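Galeria: a cozinha dentro de caixas

Quem acompanha esta página sabe que eu gosto de eletrodomésticos pequenos como outras pessoas gostam de selos. Pois bem, chegou a altura de mudar a coleção toda da casa da Rua do Prevau para o estúdio novo, e embalar tudo foi a melhor desculpa do mundo para voltar a pegar em peças que não via há anos! A Zarmeena Farooqui veio ajudar no sábado e trouxe fita-cola, marcadores e uma paciência infinita para as minhas histórias. O Babar Rind emprestou a carrinha e ficou apaixonado por um espremedor (já lá vamos).

Fica a galeria, pela ordem em que as coisas foram saindo das prateleiras. Cada peça tem uma ou duas linhas, menos quando me entusiasmo.

O espremedor Plunden

Cor de laranja, claro, que outra cor podia ser? Faz um barulho de motorizada e tira sumo até da casca. O Babar ofereceu-me 17 euros por ele e recusei sem pensar. Foi embrulhado em duas toalhas e viajou ao colo.

A chaleira de bico comprido

Esmalte creme com uma falha junto à pega, que já lá estava quando a comprei na feira. Apita numa nota tão bonita que a Zarmeena quis ouvi-la antes de a fecharmos na caixa, e lá fizemos chá para toda a gente. Atrasou-nos a tarde inteira e valeu muito a pena.

O moinho de café da minha avó

Esta é a peça mais antiga e continua a ser a de que gosto mais. A gavetinha cheira a café mesmo vazia. A manivela foi desmontada e guardada num saco de pano lá dentro; se alguma vez me esquecer de onde a pus, está escrito aqui.

A batedeira Dorkico com as varas todas

Todas, incluindo o gancho da massa, que é sempre o que se perde! Veio com o livrinho de receitas e há uma página do bolo de iogurte que já quase não se lê de tantas nódoas. Pesa imenso, foi sozinha numa caixa e mesmo assim precisou de dois pares de mãos na escada.

A balança de pratos

Andei anos a usá-la como fruteira, confesso. Os pesos foram à parte, enrolados em meias de lã, e o maior de todos apareceu atrás do forno, para grande alegria minha.

A máquina de waffles

Ficha nova, cabo novo, dobradiça afinada no inverno passado. A grelha faz uns quadradinhos fundos que seguram o mel como deve ser. Etiqueta 678 no inventário, que é um caderno de argolas com numeração muito minha (começa nos seiscentos porque os outros cadernos são de livros e de discos).

A torradeira preta

Um clássico de duas fatias, e que bem que o preto brilhante fica com a placa de inox escovado em cima! Tem os cantos arredondados e uma alavanca com um manípulo verde-azulado, grosso, ótimo de agarrar, que é a razão por que me apaixonei por ela numa prateleira da loja Blackwood. Os riscos leves e o pó na caixa preta dão-lhe ar de quem trabalha. Vai na caixa de cartão branco, com espuma a forrar, e há uma fatia na ranhura de cima.

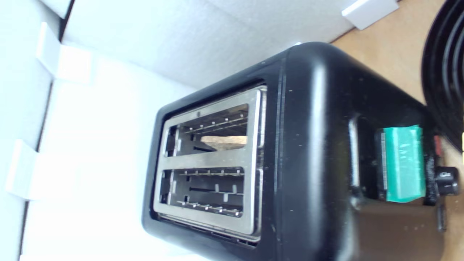
A iogurteira dos frasquinhos

Os frascos são de vidro grosso e as tampas foram trocadas tantas vezes que já nenhuma condiz com a do lado. Gosto ainda mais dela assim. Os frascos foram embrulhados um a um em jornal, com as tampas num saquinho.

O rádio de cozinha

Não cozinha nada, mas sem ele não se cozinha. Ficou ligado até ao fim, em cima do parapeito, e só entrou na última caixa quando o Babar já tinha o motor a trabalhar. Apanha mal a onda média e lindamente tudo o resto.

As próximas fotografias já serão no estúdio, com prateleiras a sério e tomadas à altura da bancada! Se tiverem uma tampa de iogurteira antiga esquecida numa gaveta, escrevam-me, que eu mando uma compota em troca.

Galerias recentes
Os bules da prateleira de cima
Fervedores de leite: esmalte e alumínio
Uma tarde a limpar o moinho de café
Formas de pudim com chaminé
Varas, ganchos e outras peças soltas
O estúdio antes das prateleiras
Livros de receitas que vinham com a máquina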